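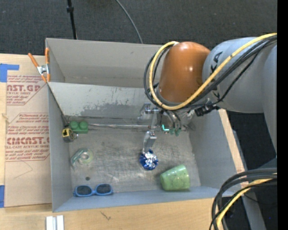 Kershaw Poetry Cards, school set
September | by Virgil Dumitrescu | 2 min read

Back in stock. 233 cards, one prompt each, for ages seven to eleven. Mostly objects: a key with no door, grandad's left boot, a coin from a country you made up. Pupil picks one, writes for ten minutes, reads it out if they want to.

New this printing: 40 blank cards so classes can add there own. Teachers kept asking. Also a thicker stock, matte, takes pencil fine. Felt tip smears a bit, go easy.

What's in it
- 233 prompt cards
- 40 blanks
- Teacher booklet, 30 pages, with lesson plans by Nikia Durier
- Sand timer (ten min)

The booklet covers haiku, list poems, riddles and one longer unit on writing a poem in someone else's voice. No rhyming dictionary, sorry, that's sold seperately.

One set does a class of 30 easily. Smaller clubs can share cards out by color, blue is easiest, red is hardest. Old edition had 191 prompts, all still in here, so no need to keep both.

School orders: send a PO number and a delivery name. Office closes at 4, anything later goes out next morning. Damaged box? Email us a photo and we'll swap it.

Contact: Gramidex Schools Desk | © Gramidex | Back to top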